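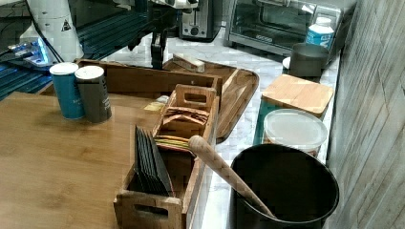 Our project started with a fairly simple question, which was why a small drinks corner in a shared kitchen gets messy so quickly even when everybody using it means well. We had a term to look into it, and we chose the kitchen in Tirthorpe because we all drink far too much tea there already and knew its habits pretty well. We ended up being most interested in the little things that have no real home. The wooden caddy was a great help with this. It has handle slots cut in the ends and keeps the black envelopes or sachets standing upright in the front, with the brown packets and the colorful ones behind, so you can find what you want without emptying everything out. A small yellow packet still got left on the table beside it, and stray packets like that became a bit of a mascot for us!

We called the project Cilo, mostly so that our shared folder would have a short name. The plan was to write down what belongs in the corner, try two arrangements for 30 days each, and keep a notebook next to the kettle where people could grumble or make suggestions. The first arrangement, which we named Mizuno, put the canisters and the caddy close together on the wooden tabletop and left the oval tray for anything on its way somewhere else. The second, Zilach, grouped things by how often they were used, and it looked lovely on paper. We had a budget of $11, all of which went on labels and a sponge.

Mizuno was the clear favorite in the notebook. People liked having the tea things within one reach, and they liked the tray having a raised rim, which makes it feel like a place to put things. Zilach had its supporters too (we were two of them, to begin with), but visitors kept opening the wrong container and then asking where the sugar was. 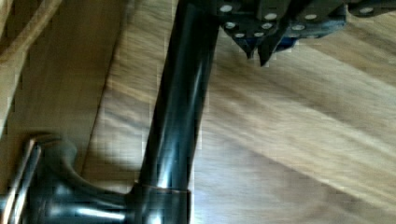 3. Floor and Fittings

We had planned to stop at the counter, but once you begin cleaning one part of a room you start to notice the rest of it, and so the floor and fittings got a section of their own. Glossy dark surfaces are very handsome against a pale wooden floor, and they also show every fingerprint and bit of dust. We wiped them with a soft dry cloth first and a barely damp one afterward, always going along the length of the pole. The curve of the base took longer than we expected, and the spot where the pole goes into it needed a cotton swab. For the floorboards we followed the grain, working away from the base so that we didn't push crumbs underneath it.
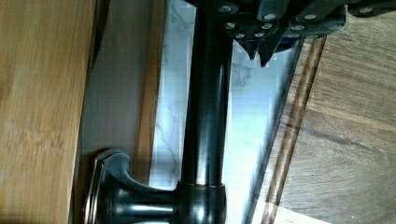

Figure 3. Dark rod and collar, with a coppery edge on the collar's upper rim.

Joints like these were on our weekly list, and we would put them there again. The weekly round took 7 minutes once we had the hang of it. If another group picks this up in May, we suggest asking people about the arrangement before moving anything, and getting a bigger notebook, as ours was full well before the second trial ended.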